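How to check a "Roman" inscription before you believe it

Every few months a stone with Latin letters surfaces in a garden wall or a dealer's catalog, and the caption says Roman. Most captions are copied from older captions. If you have been asked to write one up for a local history page, work through these steps first and keep your enthusiasm in a drawer.

1. Find out where it was found

"Said to be from Lumwood" is gossip. You want a dig report, a letter from the time, or a parish record that mentions the stone in place. The Bronora slab was listed as local for decades on the strength of a single auction note, and the note doesn't name a field, a road or a finder. Write down what is documented and leave the rest blank.

2. Measure it yourself

Published sizes get rounded, converted badly and passed along. One handlist gives the Zosska marker as 600 mm tall. My tape said 232 mm to the break, and no one has explained the difference. Lay the loose fragments on a flat table with good side light and measure each one at its widest point.
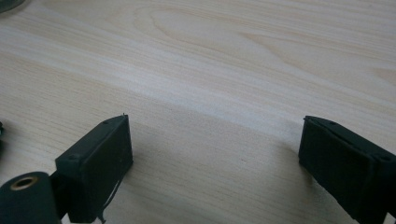
3. Read the letters before the translation

Cover the printed reading and make your own, letter by letter. Mark damaged letters with a dot underneath and put anything you are supplying in square brackets. If more than half of your text sits inside brackets, you have a guess — maybe a good one, but label it that way.

4. Be careful with dates from letter shapes

Style alone can rarely pin a stone down to less than 100 years, whatever the museum label claims. Provincial cutters used old forms long after they went out of fashion, and later forgers copied the tidy ones. A named official or an imperial title is much better evidence, provided you can see it on the stone.

5. Look for a twin

Search the standard collections for the same wording. The Kolev text matches a well-known epitaph down to its spelling mistake, and that should have worried somebody sooner. Allow an evening for this and save your searches, including the ones that found nothing.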